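Jasico Booking Sync

Command-line tool that copies appointments from a Watkins calendar export into a Zestulwood studio database. It runs one way only. Changes made in Zestulwood are not written back.

Requirements
Zestulwood 6 or later
A Watkins export in CSV format, UTF-8
Write access to the studio folder

Usage
jasico sync --in export.csv --studio Ostdale
jasico check --in export.csv

The check command reads the file, prints any rows it would reject and exits without writing.

Limits
One run handles up to 1000 rows. Split longer exports by month. Rows without a start time are skipped and listed in skipped.txt. Repeating appointments are expanded 12 weeks ahead.

Known problems
Error 108 means the studio folder is locked by another program. Close Zestulwood and run the command again.
Client names containing a semicolon are cut at the semicolon. 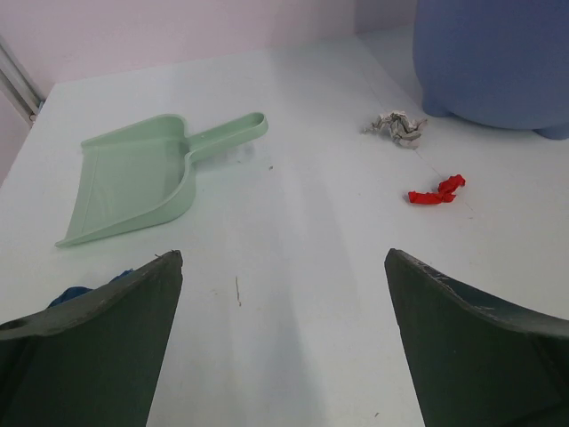

Equipment lists are read from the optional props column and stored as plain text. Separate items with a vertical bar. Put the color first and the object second, so the dustpan on the white tabletop is entered as "mint-green dustpan" and sorts under M. Details such as the hanging slot in its handle go in the notes column, which is copied unchanged. Blank props cells leave the existing list in place.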